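Kilik opens its doors for a cup-and-table weekend

Anyone who has ever fussed over how a cup sits on a tablecloth will feel quite at home at Kilik, where the tableware room reopened on Fri 24 April after being shut since January. There are 61 pieces to look through, most of them small and plain, and the entry fee has stayed the same, which is lovely to be able to report.

Citlali Chávez, who chose the cups, has a real fondness for the little straight-sided sort in quiet colours, and she will happily tell you (at some length, bless her!) why a pale cloth suits them so well. She wants visitors to take their time over each one.

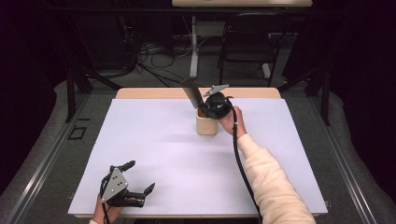 Roughly 4000 people came last year, so it's worth going early if you like a bit of elbow room. The talks last 17 minutes each, with tea from Declercq afterwards, and children under seven get in free as long as they bring a grown-up along. Doors open at ten on both Saturday and Sunday.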